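# Studio cleanup tips for people who paint where they eat

I paint at one end of the kitchen and cook at the other, so over the years the two jobs have borrowed a lot from each other.

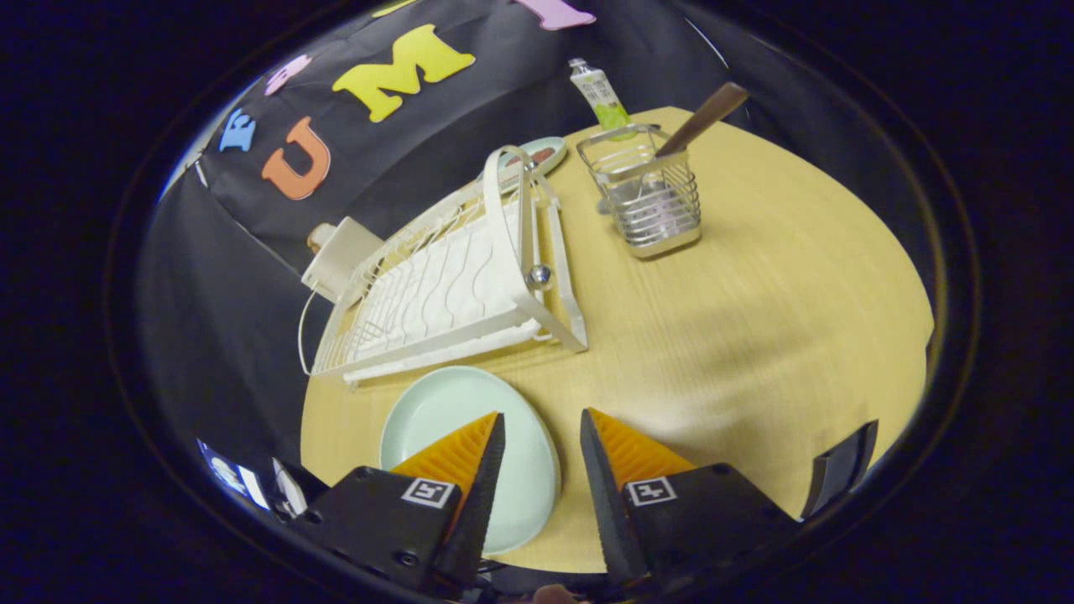 *White wire dish rack, with the cutlery basket and a couple of plates on the table.*

**Dry your small panels upright.** A wire rack with dividers is the best drying stand I've ever used for little boards. I keep an old one just for painting (please don't swap it back and forth with the one you use for dishes!) and slot the panels in with a gap of 2 dividers between them. Oils go in once they're tacky, never fresh, or you'll get a line down the back edge and probably one on your thumb too.

**Wipe first, wash second.** Get as much paint as you can out of the brush with a rag before it goes anywhere near a jar. I tear up worn-out pillowcases. Paper towels leave fuzz, and I've picked enough of it out of skies.

**Bar soap for bristles.** Plain white bar soap, lukewarm water, swirl the brush in your palm, rinse, do it again until the lather stays white. Then shape the tip with your fingers and lay the brush flat. Standing it up wet in a mug lets water run down under the metal and the head works loose. I lost a lovely Castuleo filbert that way.

**Let your jar settle.** Dirty mineral spirits will clear if you leave them alone with the lid on, a week or so in my kitchen. Pour the clean part off the top into a second jar and keep using it. The sludge goes to hazardous waste drop-off with my used-up tubes. Not down the sink, ever, and that includes acrylic rinse water if it's thick with paint.

**Oily rags.** Linseed oil rags can heat up and catch fire all by themselves when they're wadded up. Mine go in a lidded metal can with water in it, out on the back step, the same night.

**Stuck caps.** Hold the cap under the hot tap for 60 seconds, then twist with a rubber jar opener. Pliers just twist the neck off the tube - ask my Greco cobalt.

**Sanding between gesso coats.** I like 200 or thereabouts for the early coats, whatever the hardware store has closest, and a worn scrap of the same for the last one. Mastus sells a gray pad that's nice on curved edges. Wear a mask and do it outside. I once did it next to the butter dish.

**Covering the table.** I used to use newspaper, which sticks. Now it's a cheap shower curtain liner with the Dranen drawing board on top. When the liner gets crusty I peel off the acrylic in sheets, very satisfying, and flip it over.

**Palette leftovers.** Oils keep for days on a glass palette in the freezer, wrapped up tight and well away from food. Label it. Mine lives in its own lidded box and it still got mistaken for dessert in October.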